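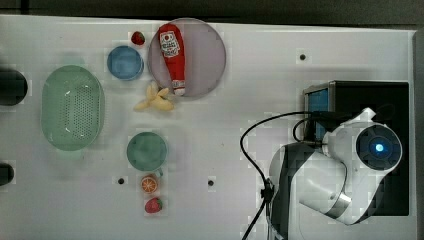

Figure 2. Kitchen items on a white tabletop, among them a light green oval colander, a small blue bowl and a plate holding a red ketchup bottle.

3.2 Storage and reported use of small kitchenware

The household survey covered 233 homes in two districts, Skondau and Winness. Each home was visited once in February. The person who did most of the cooking filled in a form listing every bowl, colander, plate and serving dish kept in the kitchen, with the place where it was stored and the last time it was used. Items kept in garages or basements were left out. The full list came to 2211 entries after duplicates were removed.

Storage place was coded as open shelf, closed cabinet, drawer, counter or drying rack. Where a household moved an item between two places, we took the place written first. Colanders caused the most trouble in coding. Many respondents kept them nested inside a larger bowl, and the form had no line for nested items. We assigned these to the place of the outer bowl, following the rule used in the Navarrete pilot.

Items on the counter or the drying rack were more likely to have been used in the past week than items in closed cabinets. The difference held in both districts and was larger for bowls than for plates. Plates were mostly stacked, and respondents often could not say which plate in a stack had been used last. For this reason plates are reported by stack in the rest of this section.

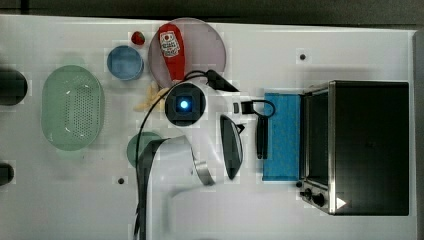 Household size had a smaller effect than we expected. Homes with children listed more plastic plates, but the share of plates used in the past week was close to that of homes without children. Kitchen floor area was not measured, so we cannot separate the effect of crowding from that of habit.

A follow-up form was mailed to 35 homes in Winness to check recall. Answers on storage place matched the first form well. Answers on last use matched less well, mainly for serving dishes brought out on holidays. We therefore treat last use as a coarse measure and group it into three classes, as in the Dulari coding sheet (Appendix B). Results by class are given in Section 3.3.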